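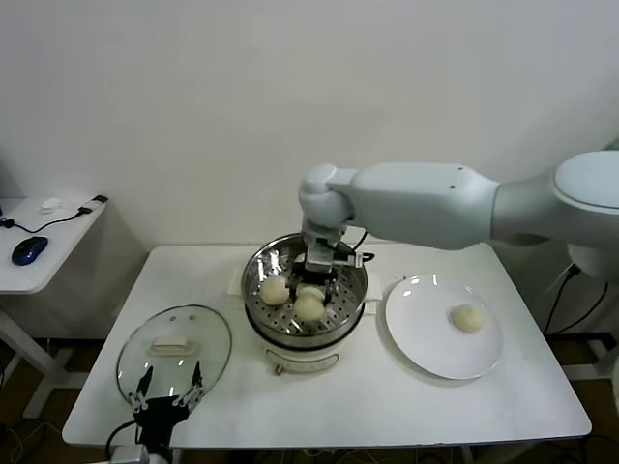
The Grakoler induction hob has a single zone rated at 800 W, and I have used it for three weeks, mostly for rice, stock and reheating. My plug-in meter read 786 W at full power, close enough to the rating. The lowest setting pulses between zero and 400 W, so thin sauces catch. Steaming suits it better: a round steel pot with a perforated tray, the sort shown with three buns on it, needs steady heat and little else. Check your pans with a magnet first - some stainless steel will not register.

The fan is louder than on the older Wikstead model and runs for roughly 3 minutes after switching off. The lead is too short.

Fine for one or two people. **Three stars.**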